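Weneck Swap Shop Gets Its Saturday Hours Back

Posted 2024-03-23

Good news for anybody who has been driving around with a lamp in the back seat since last fall: the Weneck swap shop is open on weekends again! I was there this morning when they rolled up the door, and there was already a line past the glass bins. I brought a box of canning jars and a fondue set. I came home with a different fondue set. My husband has asked me not to write about that, so I'll move along.

If you moved here recently, the swap shop is the long green shed at the back of the transfer station, on the left after the scale. You bring what you don't need, you take what you do, and no money changes hands. It has been weekday mornings only since September, when the town cut the attendant's hours, and for those of us who work during the week that was pretty much the same as closed. I missed it more than I expected to. My garage missed it a lot.

The new hours are Saturdays from 8 to 1, plus the Tuesday and Thursday mornings they already had. Donations stop at 12:30 so there's time to sort before closing. They mean it about the 12:30. I watched a very nice man with a very nice rug get turned around at 12:34, and he took it well, but he was not happy.

The money comes from the scrap metal account. The town sells off the metal pile a couple of times a year, and at the February meeting the selectboard agreed to put $1,464 of that toward a second attendant through the end of June. After that they'll look at how it went and decide whether it goes in the regular budget. I sat through that whole meeting (the culvert discussion ran long, as it will) and the vote was 4 to 1. The one no was over the parking, and I have to say, having tried to back out of there this morning with a pickup on each side of me, I understand the concern.

So, parking. Please use the gravel lot by the brush pile and walk over. The spots in front of the shed are for unloading only, and there's a sign now. If you have something heavy, the attendant will wave you up. The Akach Road entrance is still closed while they work on the drainage, so everybody is coming in and out the front gate, and it does back up. I waited long enough at the scale to finish my coffee. 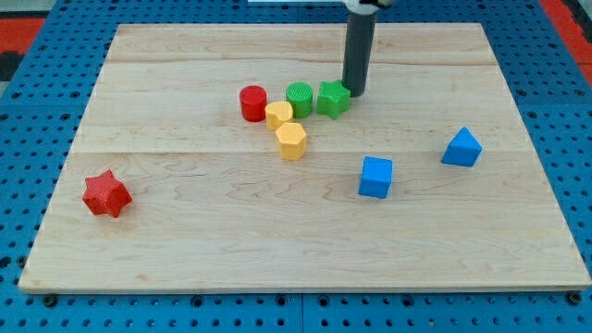
Kitchen stuff is going to be the busiest table, if this morning is anything to go by. It gets its own bay now, along the back wall, and the rules are a little stricter than they used to be: clean, no chips in anything you'd drink out of, no nonstick pans with the coating coming off. Wooden things are welcome, and I was glad to hear it, as I have a soft spot for a good plain board. The pale maple kind made of planks glued side by side is my favorite, and it's worth learning to look along the seams before you carry one home, where the grain changes from one strip to the next. If the seams are tight and it lies flat, a little sandpaper and some mineral oil will do wonders. If you can get a fingernail into a seam, leave it for somebody who wants kindling. I've had mine for years and it has been sanded so often that my sister says it's going to end up a cracker.

Electronics are a different story. They aren't taking TVs or monitors at the swap shop at all, and that includes flat ones. Those go to the trailer by the office and there's a fee. Small appliances are okay if they work, and there's an outlet by the door now so you can prove it. I saw a waffle iron get plugged in, and a small crowd waited for it to heat up, and there was real applause. Somebody took it before it had cooled down.

Books have been moved out of the shed completely. They're in the old Testum trailer next to the cardboard compactor, and it's dry in there, finally. The shelves are roughly by subject, though the mysteries have started to creep into gardening. Encyclopedias are still a no, and so are textbooks older than your children. Puzzles go in with the books, and if you know there's a piece missing, please write it on the lid. I did a lighthouse over Christmas that was short one piece, right in the lamp, and I haven't gotten over it.

There's also a limit on how much you can take, and this is new. It's 13 items per household per visit, with a set of dishes counting as one. I asked why 13 and was told that a dozen seemed stingy. Resellers had been showing up early on weekday mornings and clearing the shelves, and people had complained, me among them. The attendant will keep a clipboard and you'll need your transfer station sticker, so don't forget to put the new one on your windshield. The old orange ones ran out at the end of last year. Stickers are at the town office or at Raudsepp Hardware, which sells them at the key counter, and bring your registration.

A few other bits I picked up while standing in line. Baby gear is fine except for car seats and cribs. Bikes go outside on the rack and not in the shed. Skis, please, no more skis. There are 54 pairs in the loft right now and most of them are taller than I am. If you have a kid who wants to build a fence or an Adirondack chair out of old skis, call the transfer station and they will be thrilled to hear from you.

They could also use help sorting during that last half hour before closing. You don't have to sign up ahead, just tell the attendant you're there and put on gloves. I did it today and it was fun, apart from one bag of mugs that had clearly been packed by someone in a temper. You do get a good look at everything before next week, and the item limit applies to helpers too. I checked.

Next Saturday the shop will be open as usual, even with the holiday weekend. I'll be dropping off the fondue set, one or the other of them, whichever has all its forks.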